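Hestton to Test Table-Clearing Robots in Simulation Before Placing Order

BRARSTEAD, Fri 19 October – Hestton, which runs furnished apartments for short stays, said today it will put its planned purchase of housekeeping robots through a simulation stage before it commits to any hardware.

The company has set aside budget for up to 40 mobile units across its Brarstead buildings. Under the new plan, suppliers must first run their control software in simulated rooms built by Besadov, a software firm. Each supplier will get the same 58 room layouts and 3000 trial runs.
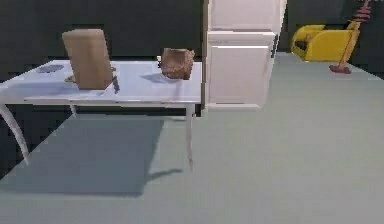

"We were being asked to sign for machines on the strength of a demo in somebody else's showroom," said Wen-hsiung Yang, purchasing manager at Hestton. "Simulation time costs us a small part of what one unit does, so we are spending that first."

The tests cover picking up light items from tables, moving between furniture and stopping safely when the path is blocked. Suppliers that pass will be invited to a 60-day trial in one building, with leased units and a fixed service fee. Charging points and elevator access will be priced separately.

Cheuk-hei Lu, project lead at Besadov, said the room layouts will be delivered in two batches, with the second including kitchens.

Değirmenci will handle installation planning. Hestton expects to choose a supplier in May.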